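Bench notes, May: hand-held grippers, cup stack

Back on the cups tonight! Ileana wants a decent batch before we touch the arm again, so it's me, both grippers and a stack of white paper cups.

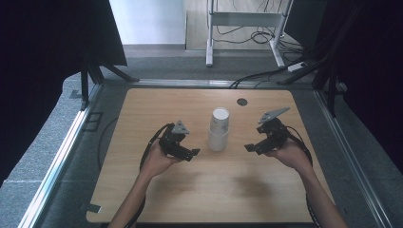
Cable on the right one keeps dragging at my wrist (must try a longer tie). Take 5 was my favorite so far, nice and slow. Closing force is set to 230 on both sides, and I'd like to try it lower. Ask Ileana about the Stüber pads!

Recent entries
Flulach mount, second try
Clilto firmware 546 notes
Rail squaring at Astthorpe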